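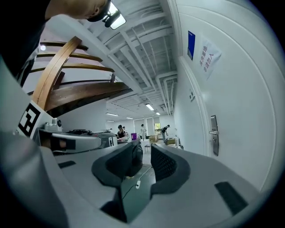 Hand-held gripper, fingers open, with a workroom beyond.

Avau Hand-Held Gripper Set: Product and Safe Use Page

The Avau set from Trarnitz is a pair of hand-held grippers for recording manual tasks. This page covers the supply contents and the working rules that go with every set. The rules apply on our premises and on customer sites.

Order number: 1071
Supplied as: 2 grippers, marker blocks, harness, headband mount, cables
Sold separately: spare finger pads, Clurkia carrying case

Room and access

Post a notice on every door that opens onto the work area, in the language the staff read. A storeroom and a lab need separate notices, even when they share a corridor. Wording should be short enough to read while walking.

Only people named on the session sheet may handle the grippers. Others may use the same room for bench work if they have been told a session is on.

Keep doors closed during a session. Door handles stay clear at all times -- no straps, bags or cables hung on them. 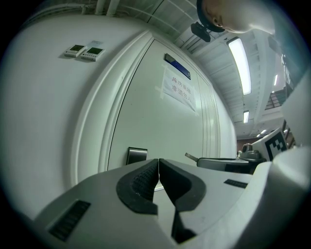
Gripper fingers nearly touching; storeroom notice on the door behind.

Before each session

Check the finger pads for cuts and embedded grit. Replace pads in pairs.

Keep the vent grilles clear. Do not tape over them or rest the housing on cloth.

Wipe the marker blocks with a dry cloth. A block with a scratched or lifted face is taken out of use and tagged.

Set the headband so it does not slip when the operator leans forward. Long hair goes behind the strap.

Close the fingers fully once and open them again. If they bind, stop and report it.

During the session

1. Hold both grippers at chest height until the session lead calls the start.

2. Keep fingers and loose sleeves out of the opening between the pads.

3. Route floor cables along the wall where possible. Power strips stay out of the walking line.
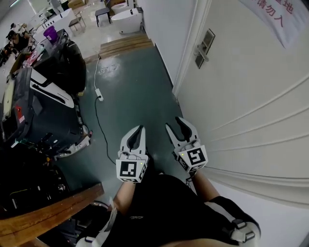 4. Do not walk backward while wearing the harness. Turn first, then move.

5. Take a break of at least 7 minutes after each block of 100 recordings.

6. Put a gripper down only on a flat surface, with the marker block clear of the edge.

Service

Pads and straps are stocked at our Priedītis workshop. The next revision of these rules is planned for July. Questions about the rules go to Agnese Mockus, product safety.

Page last changed April 2, 2019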